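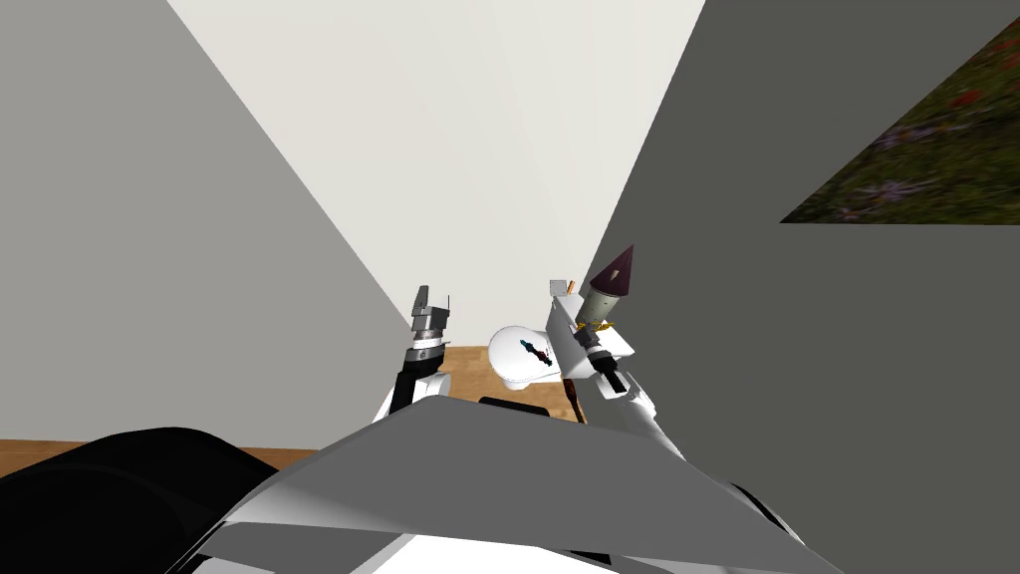 How does a two-armed robot learn to tidy a table? It studies examples, and Zomivell builds most of its examples in simulation before any hardware is switched on.

DROVCOMBE, 14 February 2023. Zomivell announced today that it has completed the first stage of its example-gathering program for household handling tasks. The collection holds 3,799 simulated runs, each carried out by an operator guiding both arms of a computer-rendered robot among small objects such as a toy-sized rocket and a white bowl or cup.

Wall panels, surface textures and object positions are changed between runs so that the learning system does not come to depend on one room.

"Our operators repeat a task until the motion is clean, and failed attempts are labeled and kept," said Perrine Hamel, director of data at Zomivell.

A second stage, led by Lertchai Sombatkul at the Sellcombe office, will add 1,000 runs by September.

Media contact: Gareth Entwistle, Zomivell Press Office, Drovcombe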